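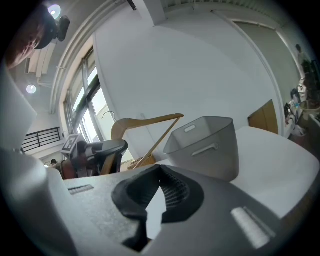 The Besnard Textile Collection closed its reading room at noon today so that the staff could begin the yearly review of stored garments. The review was due in September and was put off while the new shelving at the Onby annex was inspected and approved. November 11, 2018, is therefore the first entry in this diary under the revised storage plan, and it will serve as the starting point for the entries that follow. The first matter taken up was the wooden clothes hanger. A bare hanger with a curved body, a lower bar and a thin silver hook is suitable for a modern coat and for very little else in our care. The shoulder of an older garment rests on a narrow edge, and over the years the cloth takes the shape of that edge. The plan now calls for every hanger to be padded and covered in washed cotton before use, and for knitted pieces to be kept flat in all cases.

The register lists 628 garments at the annex. Of these, 526 were assigned to hanging storage under the old plan. I spent the greater part of the afternoon going through the assignments and marking those which must be changed. The beaded dresses are to come down first. Their weight is carried entirely by the shoulder seams, and two of them show strain along the left side that was not noted in last year's entry. I have asked that they be boxed with tissue before any other work is done on that row.

The wedding dress of 1934 from the Falura bequest was examined at length. The silk is sound at the bodice. There is splitting at the hem, mostly old, and a brown mark near the left cuff which the bequest papers describe as tea. It has been stored folded in thirds, and the folds have become sharp. I refolded it with rolled tissue at each turn and entered a request for a longer box. No box now in stock will take the train without a fourth fold. The supplier at Eseo has been written to, and the order will be held until the measurements are confirmed a second time.

Tissue remains a difficulty. Almost 1000 sheets were received in the last delivery, but part of the packet had been left open near the radiator and the upper sheets are not fit for use next to silk. They may be used to fill sleeves on cotton workwear. The rest has been moved to the inner cupboard, and the cupboard key is to be signed for.

Humidity in the annex was steady through the day. The gauge by the north door continues to read higher than the one by the stairs, and I do not believe that both can be correct - they should be placed side by side overnight and compared before any setting is changed.

One decision has been left open. The board wishes the wool uniforms to stay on hangers so that they can be shown to visiting classes at short notice. I have recorded my view that the heavier coats should be boxed between visits, with one coat in good condition kept ready for teaching. The matter will be raised again when the padding is finished.

Work tomorrow begins with the beaded dresses, followed by the gloves and collars in the lower drawers. The reading room will open at the usual hour.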